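De : Carleen Tomoana
À : liste entretien-locaux
Date : 20 février 2025
Objet : Re: [entretien-locaux] Taches sur les tables blanches

Bonjour à tous,

Je réponds à Ebony, dont je recopie le message :

> Le 18/02, Ebony Merrick a écrit :
> J'ai repris les tables blanches de la salle Billon. Celle du fond garde
> des marques jaunâtres, surtout d'un côté. Éponge et savon noir, aucun
> effet. Quelqu'un sait-il ce que c'est, et si on peut y aller au
> bicarbonate ? Je ne voudrais pas rayer le plateau.
> Par ailleurs, il reste des choses sous emballage dessus. On les range où ?
> Ebony

Pour les marques, je pense à de la colle ou à du vernis. On a eu la même chose en septembre à Mustton, sur une table du même lot : un fond beige, des taches sans contour net, rien au toucher. Le savon n'y faisait rien non plus.

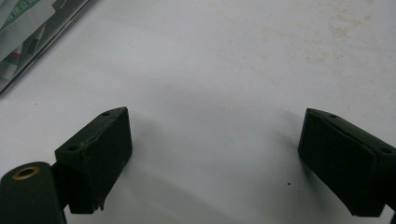

Je déconseille le bicarbonate en poudre. Sur un plateau lisse et clair, il laisse un voile mat qu'on voit dès que la lumière vient de côté, et ça ne se rattrape pas. À Mustton, nous avons procédé ainsi : dépoussiérer à sec d'abord, pour ne pas traîner de grains sous le chiffon, puis alcool ménager sur une microfibre pliée, laisser poser 6 minutes, essuyer sans appuyer, rincer à l'eau claire. Deux passages ont suffi pour la plus grande partie. Il est resté une ombre près du bord, que nous avons laissée.

Faites un essai dans un coin avant de traiter le reste. Si la microfibre se colore en blanc, arrêtez tout de suite, c'est le revêtement qui part.

Il y a un bidon d'alcool entamé dans l'armoire du couloir, étagère du bas. S'il est vide, j'en ai commandé un autre chez Zasbridge avec les gants, 33 euros le tout. Ouvrez la fenêtre pendant que vous travaillez.

Pour les emballages en plastique transparent : ne les ouvrez pas et gardez les notices avec. Tout ce qui est encore emballé va dans le bac gris marqué Ngcobo, à gauche de la porte. Merci de ne plus rien poser sur les tables avant qu'elles soient sèches.

Si les taches sont toujours là la semaine prochaine, je passerai voir.

Carleen

_______________________________________________
Liste entretien-locaux
Pour se désabonner, écrire au gestionnaire de la liste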